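About Gumlow

Gumlow collects examples of household work for robots that learn by copying. Started by Na-rae Seo and Heledd Foulkes, in a spare room above a bike shop. Still small — 9 of us on staff, plus 106 collectors working from their own homes.

What we do: folding, sorting, wiping, putting away. People do the job with hand-held grippers, a camera on the gripper records it, and we check, trim and label every take before it goes out. Laundry is the big one right now. Clothes are hard! They never land the same way twice, and a model needs to see a lot of that.

Real homes only. No studio, no fake kitchen. We want the quilt with the pattern on it and the crowded shelf behind, becuase that's what a robot is going to meet.

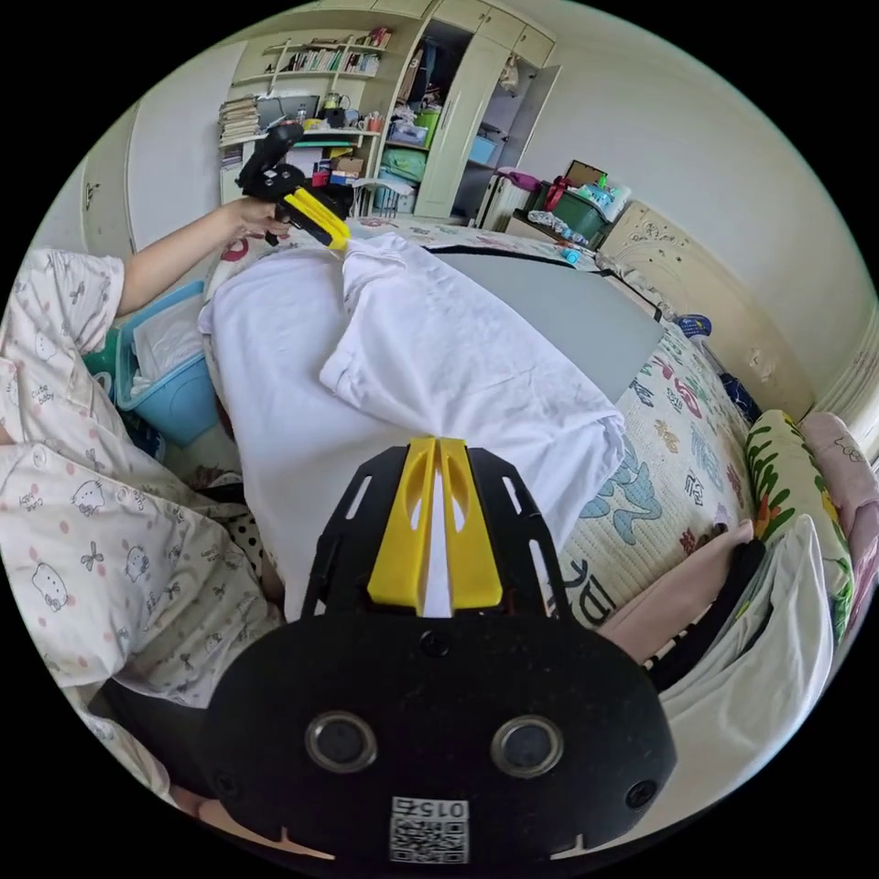
Laundry work on a bed, white garment, two grippers with yellow fingers.

Who does what. Na-rae runs collection and trains new people. Heledd writes the task sheets (short ones, we promise). Feng-yi Chou looks after labeling and the Bemora set, our folding collection, now in its third version. Tudur Voyle fixes grippers and mails out spares, usualy same day.

How we work. Collectors get paid by the hour, including takes that go wrong. Failed folds get kept and tagged — customers ask for them. Anything with a face or mail with an address on it gets blurred or dropped. You can pull your recordings up to 6 weeks after you send them.

Want to collect? We take new people in October and again in spring. Training is 3 hours, on video, paid. Write to Feng-yi through the contact page and say what town you're in and which chores you'd want.

Page last updated 10 November 2020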